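Getadura Sky Notes
April 15, 2006

Lunar occultation results from the January session

The full set of timings from the January grazing occultation has now been reduced, and members who took part should have their individual sheets by mail. Anyone who has not received one should write to Dariusz Makowska, who is keeping the master list until the end of the season.

For those who were not there, a graze happens when the edge of the moon just skims a star. From the right strip of ground, the star does not simply vanish and come back. It blinks on and off as mountains and valleys along the lunar limb pass in front of it. Observers spread out across the strip each see a different pattern, and when the timings are put together they give a profile of the limb at that spot.

We set up along the farm road north of Soltano, on a line running at right angles to the predicted limit. The sky was clear at the start, with thin haze coming in from the west later on. Two stations at the south end lost the star in the haze before the main events and have been left out of the reduction. The remaining stations returned 124 usable timings between them, counting both disappearances and reappearances.

The star was faint enough that small telescopes had a hard time against the glare from the bright side of the moon. A 60 mm refractor at the third station did get the first disappearance cleanly, but its owner marked the rest of the events as doubtful, and we have kept that mark in the table. Doubtful timings are useful as a check on the others but carry less weight in the fit. 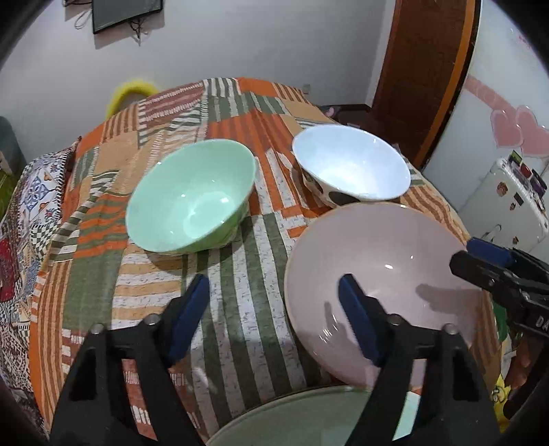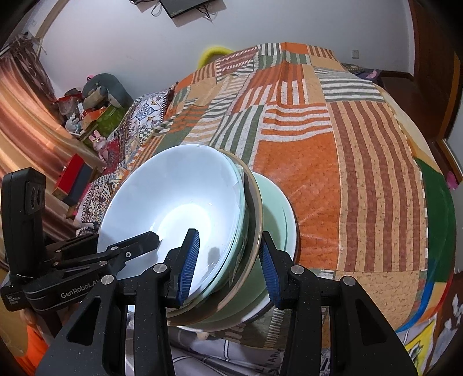
Most of the work since January has gone into clock corrections. Everyone recorded the radio time signal on tape along with their own voice calls, which is the method we have used for years. The trouble is that cassette recorders run at slightly different speeds, and in the cold they slow down as the batteries weaken. Dariusz played each tape back against the signal at the start and end of the run and worked out a correction for every station. On one tape the signal fades out for a long stretch in the middle, so the correction there is an average of what came before and after.

Reaction time is the other correction. Observers were asked to estimate their own delay on each call. Several people wrote down the same figure for every event, and a few left the column blank. Please fill it in next time, even if it is a guess. A star going out when you are waiting for it is one thing -- a star coming back when you have been staring at nothing is slower for everybody.

The profile we ended up with agrees with the predicted one along most of its length. There is one place where it does not. Three neighboring stations saw a short extra reappearance that the prediction does not show, which suggests a notch in the limb deeper than the charts have it. Their times fit together well after correction. We would like to see another graze over the same part of the limb before saying more, and that depends on the moon being tipped toward us at nearly the same angle.

Station positions were read from the topographic sheet and checked with a handheld GPS unit where one was available. The base station came out at 987 feet on the map. If you moved your telescope after your position was taken, even across the road, let Dariusz know.

Copies of the profile will be on the table at the next meeting in the Kornasum Library. The tapes can be picked up there too. Two of them have no name on the label, and one has what sounds like a dog barking through most of the second half, which may help its owner claim it.

The Sugawara observing site remains closed for road work. The spring star party has been moved to the Soltano farm road, using the same parking area as in January. Please use red lights only after dark and leave the gate as you find it.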